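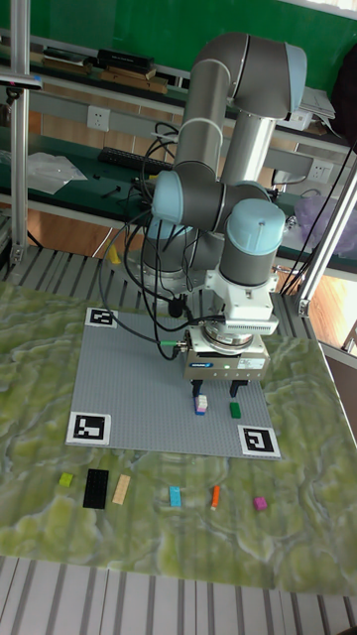

Monday night at the bench, before the next brick.

I'd named the arm Assefa by then, and I talked to it way more than I talked to my sister. The plan was the bell tower from Plundemthorpe, 118 bricks, all placed by that gripper (not one by me, I'd sworn!). By February we'd gotten 24 to stay put.

"Magenta one last," I told it. "You always rush the magenta."

The green light just glowed at me, so I hit Enter and held my breath like a kid at the dentist. The elbow swung out, the fingers came down over the orange brick, and I heard myself whisper, "Gently, gently, oh please, gently."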